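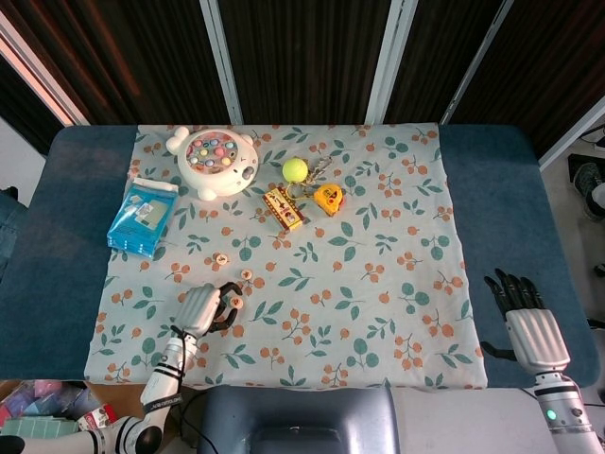

Two end effectors, one controller: questions to the Korkmont bench team

Korkmont spent most of May comparing two ways of ending a robot arm. One was a gripper with two curved fingers, the other a hand with articulated fingers and a thumb. The bench engineer who ran the comparison spoke to us on 18th June, after the last block of trials had been logged.

The first question was why the team had mounted both at once. "Swapping one tool on and off the same wrist costs you the calibration every time," the engineer said. "With one on each side you keep both zeros. You pay for it later, as the two arms never have quite the same reach."

Each tool was given 500 attempts, 1000 in all, under the same Wako controller. The gripper needed one position command per attempt. The hand needed a command for every driven joint, and the early sessions were spent finding closing speeds at which the fingers arrived together. "We had 171 attempts thrown out and repeated – all from the hand, all from timing," the engineer said. "The mechanics were fine. The Wako was sending joint targets in sequence and we had assumed they went as a batch."
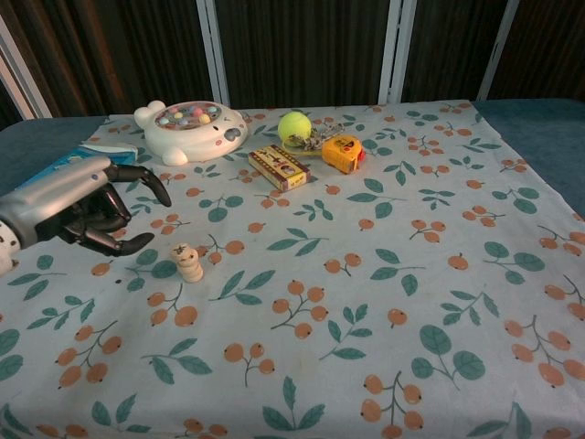 Approach angle took up more of the log than grip force. The team began with the hand coming in at 45 degrees to the table and later tried a flatter path, with the forearm close to horizontal. "Flat is good for something that stands up, and poor for anything thin," the engineer said. The stacked wooden figure was the standard upright target, and the fingers could curve down over it from the side. The tape measure was harder, and the keys next to it harder again. A key ring has no single outline, and the Itow planning software tended to place the grasp centre in a gap between the metal parts.

Asked whether the tablecloth mattered, the engineer said that it did, in two ways. A printed pattern gives the segmentation more to reject, and cloth moves when a fingertip drags on it. The gripper dragged less, having fewer tips to bring down. The same targets were later run on a bare surface at the Tirkby site, and those results are being kept in a separate table.

On cost of use, the engineer was brief. "If the job is small round pieces, fit the gripper. You can set it up in a morning. The hand wants a week, and then it wants another look at the cables."

The next block will keep the hand and change the controller. The sequence of targets stays as it is, and the closing speeds will be measured again from zero.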